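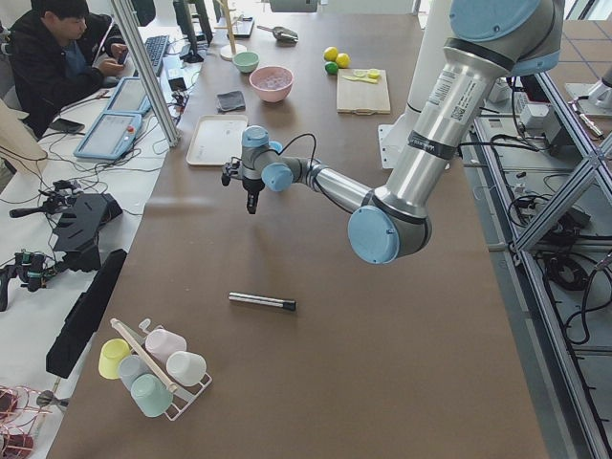

Ticket 233, drinks station, opened by Flora Kerr. Okay, so the arm stops partway through the ice step and throws the "grip not confirmed" message, and then somebody has to get up and clear it. I've been keeping this log since Corstead put the new job on, and I've got 27 of these stops now (yes, I went back and tallied them!). My first guess was clutter. We had the mug rack with the pastel cups down one end of the table, the lemons and cutting board up at the other, and a marker lying right under the gripper, so I figured it was getting confused about where things were. Moved stuff, reran it, same message.

Tried next: restarted the controller, reloaded the Plunedeck recipe, put the grip force back to 100. The restart bought me a quiet stretch and then it went right back to stopping. Lawal thinks the ice step is timing out while the fingers are still closing, and I'm leaning his way - the message always comes up at that step and never on the cups. 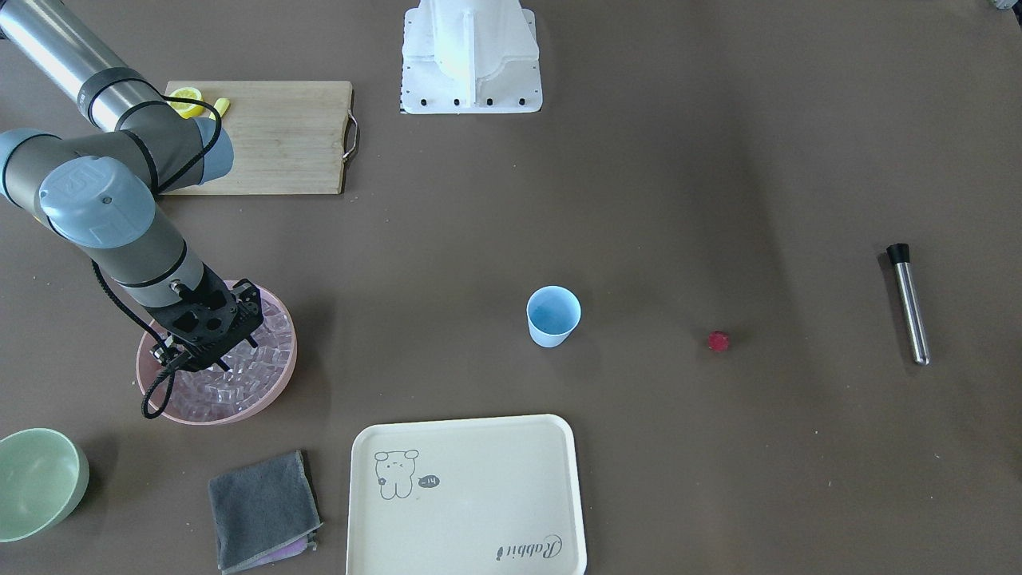 Lợi Hầu: Can you try the timeout at 3000 before you touch the force again? It's under the step settings, in milliseconds. Also please write down who clears each stop. On our side it shows up as "operator", and I can't tell if that's one person or the whole shift.

Good point, and I can answer the second part now: it's mostly Hauwa. She used to make the drinks herself and chat with people while she did it, and now she sits near the table waiting for a beep. She told me she doesn't miss the lemon slicing one bit, but she can't start anything longer than a few minutes. I'd like that in the ticket too, even if it's not a fault code. 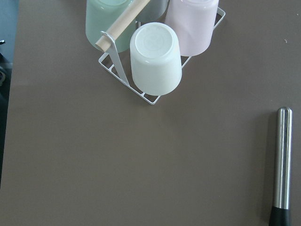
Timeout is set to 3000 as of this afternoon, force left alone. I also asked Hauwa to jot her initials next to every stop, and she wants to know if the beep can go to the handheld so she can work in the stock room. Can it? If so I'll open a separate ticket. Leaving this one open until we've had a full shift on the new setting.

Status: waiting on site. Flora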